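Warano shallow accessory box

An open box for bracelets, hair ties, bows and clips. It has no lid, and the low sides make small things easy to pick out. Striped outside, wipe-clean inside. Fits most bedroom drawers.

Sold singly or in packs of 2. Stock is held at our Drotholm shop, and the next delivery is due in January.

Box shown on a bed with beaded bracelets and hair ties:

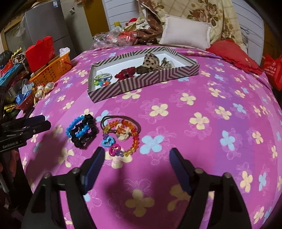
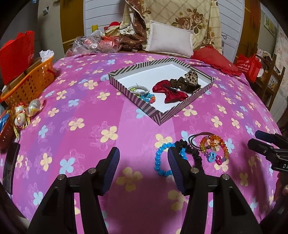
Delivery and returns

Orders leave within 2 working days. Unused boxes can be returned to the shop.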